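4.2 Living with the Rätsep kit on back roads

So, on to the part I'd been looking forward to. Skesex sells the Rätsep as a retrofit lane-keeping kit for ordinary cars, and the brochure is full of wide, tidy highways. Nobody I know in Uvbridge commutes on one of those! We wanted narrow roads, patchy paint and plenty of trees, and Noreen Heffernan drew us up a loop of 34 kilometers that had the lot (she grew up out that way and it shows).

What the kit cares about most is where the drivable surface ends. With edge lines it leans on the paint; without them it falls back on curbs, grass and whatever contrast it can find. Līga Sepp and I had argued about how to score those 2 cases – I wanted one number for everything, she wanted them kept apart – and she was right, so Table 5 keeps them apart. 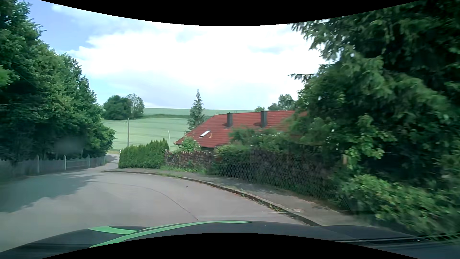
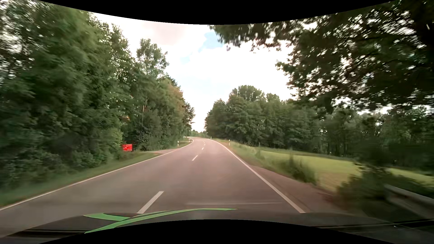 Figure 2. Road types on the loop. Top: a bend with a curb and no painted lane markings, with tree shadow over the left side. Bottom: a two-lane road with solid white edge lines and a broken center line.

My own worry going in was shade. The vendor's manual gives it one paragraph, which tells you to "allow for reduced confidence" and leaves it there. Jurgita Kivi wrote to support in April asking what the confidence value is measured against, and got a friendly reply that didn't answer the question. We ended up logging the raw value and comparing it with hand-drawn road edges, a slow job that Kristaps Šimkus did most of – thank you, Kristaps.

I should also say that we ran the stock settings throughout. Tallell offers a tuning package for the same kit, and I'd love to try it, but it costs extra and a typical buyer won't have it. Scores for the stock settings follow in Section 4.3.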